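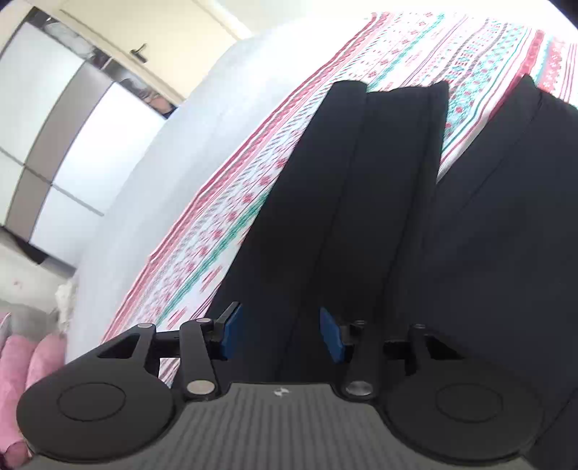 After the flood I read the news so many times in one day that I could not say anymore what I knew and what I only repeated, a reader in Bustden wrote to us last summer. She asked if anybody studies this. We could not give her a good answer then, and her letter is one of the reasons for the present call.

# Call for participants: a news diary in Bustden

Posted February 15, 2026

The Fidberg Media Workshop is looking for adults in Bustden and the nearby villages to keep a diary of the news they read, watch and hear during three weeks in July. We want to learn how people live with news on ordinary days. By this we mean the radio in the kitchen, the phone in bed, the free newspaper at the dentist, and also the neighbor with her own version of the story.

## What is behind it

Last year we read 2556 letters and comments which readers had sent to the newspaper *Lullano* over one winter. Many were angry, and this we expected. But a large part of them spoke of being tired. People wrote that they feel guilty when they turn the news off, and that they feel bad when they leave it on. Some had made rules for themselves, for example no news before breakfast, or only printed news, or only news from their own county.

Letters have one weakness for this kind of work. A person writes when something has already made her angry or sad enough to sit down and write. We know very little of the other days. A diary can show them better, and for this reason we are asking for your help.

We do not want to prove that the news is harmful, and we also do not defend it. Some of us worked in newsrooms for many years, and we disagree among ourselves on most of these questions.

## Who can take part

You can take part if you

- are 18 years old or older,
- live in Bustden or within a bus ride of it,
- will be at home for most of July (a few days away are no problem),
- can write or record your notes in English, Portuguese or Spanish.

You do not need to be a person who follows the news closely. People who avoid it are very welcome, and until now we have too few of them on our list. You do not need good spelling either. Several of us write in a second or third language and we will not judge yours.

We are sorry that we cannot accept people who now work as journalists or in advertising. If you are retired from such work, please write to us and we will discuss it.

## What you will do

**Before the diary.** You come to one meeting of an hour and a half, in the last days of June. We explain the notebook and you can ask everything you want. There is an evening group and a morning group.

**During the diary.** On each day you make a short note in the evening. It takes ten minutes, on some days less. You write what news reached you, where you were, and if you talked with somebody about it. If there was no news on that day, you write this - it is a real result for us. You can use the paper notebook or leave a voice message on our telephone line.

**After the diary.** One of us visits you, or you visit us, for a conversation of one hour. We will read some pages of the diary together. You choose the pages, and you can keep any page out of the conversation and out of the study.

We will never ask you to look at particular articles or videos, and you should not change your habits for us. If you forget one or two days, please do not fill them in later from memory. Leave them empty and continue.

## Payment

Each participant receives 200 dollars. Half is paid after the first meeting and half after the final conversation. If you stop in the middle, you keep the first half and you do not have to give us a reason. Bus tickets are paid separately, so please keep them.

For parents of small children there is a room with a babysitter during both June meetings. Please tell us the ages in your application.

## Your notes and your privacy

Your diary belongs to you. We make a copy, take out the names and addresses, and send the original back by mail before the end of September. The copies are kept in a locked cabinet at our office and in one computer file with a password. Only the four members of the diary team can open it.

When we publish, we may quote short passages. We will show you each passage before and you can say no. The Siqueira Fund pays for the study but it will not see the diaries, and it has no vote on what we write.

One more point, which we take seriously. News can bring back difficult memories, in particular for those of you with losses in the flood. The diary is not therapy and we are not doctors. If you notice that the writing makes you feel worse, please stop and call us. At the first meeting you will receive a list of local counselors, and two of them have agreed to keep hours free in July.

## How to apply

Please send us a letter or an email of no more than one page. Tell us:

1. your name, your age and your street or village,
2. where you usually get your news, or why you get none,
3. which language you prefer for the diary,
4. if the morning or the evening meeting is better for you,
5. a telephone number and the hours when we can call.

There is no form and no test. We have 36 places. If more people apply, we will try to have a mix of ages and neighborhoods, and within this mix we will draw the names by lot. Everybody receives an answer, also those we cannot take.

Letters go to Fidberg Media Workshop, P.O. Box 3038, Bustden. You can also put them in the gray mailbox next to our door, on the side of the parking lot. The last day to apply is the final Friday of April, and letters with that day's postmark are accepted.

If you have questions before you apply, ask for Nayara Vieira at the office. She is there in the afternoons except on Wednesdays, and she speaks all three languages of the study. When the line is busy, please leave a message and speak slowly - the machine is old, and we lost a few good phone numbers last year.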